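We are looking for land, and it is slower than I thought

In May we decided to buy a piece of land. I wrote then that it would take one summer. Today is 2024-01-18 and we still have no land, so I want to put down what I learned, for myself and maybe for other people who buy for the first time.

The first parcel was near Grakudby, six acres with a small creek. The price was good and I was already drawing a house on paper. Then I read the papers a second time and found that the road to the parcel crosses the neighbor's field, and there is no written easement. The seller said that everybody uses this road for years and there was never a problem. I believe him, but the bank did not want to hear it.

The second parcel was on the Plavik side, 10 acres, half of it woods. I liked it more than the first. The yearly tax was $3780, and for land without any building this seemed a lot to me. I called the county office and a patient lady explained that the old owner had lost the farm rate. To get it back we would need to keep hay or animals for three years. My wife asked if I know anything about hay. I don't.

We also walked a lot in the Kanagaratnam subdivision, where water and power are already at the street. It is comfortable, but the rules are long. You may not keep chickens, and the fence must be a certain color.

Some pictures from the worktable:

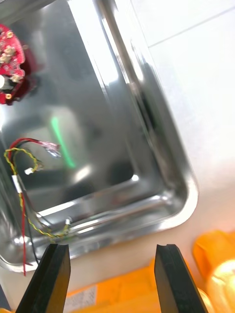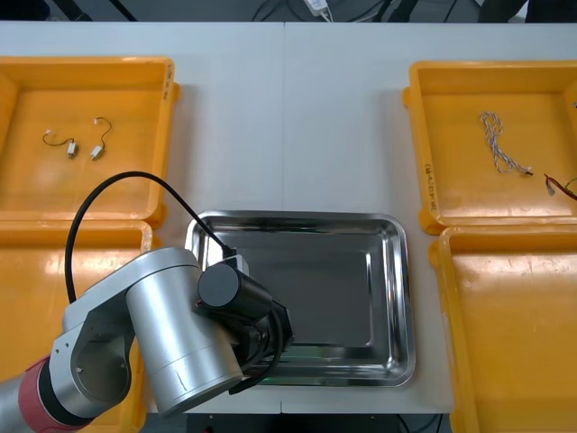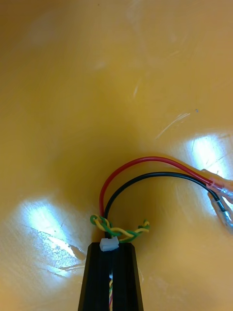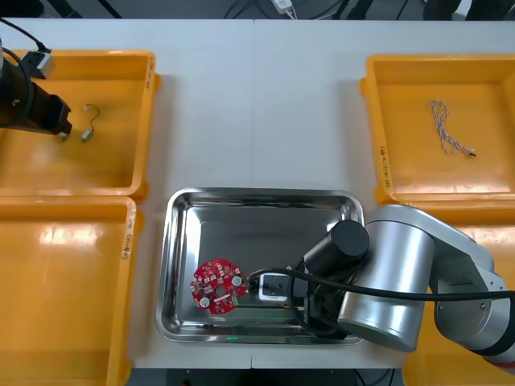

What I will ask next time

Is the access written in the deed, and how wide is it?
Who did the last survey, and are the corner pins still in the ground?
Did somebody make a soil test for the septic?
Which tax rate will the new owner pay?

There is one more parcel, on Zudell Road, and we will see it when the snow is gone. The listing says "mostly level." I have learned to bring boots for such words. If you bought land without a house on it, please write me how long it took you, and if you paid for your own survey or trusted the old one.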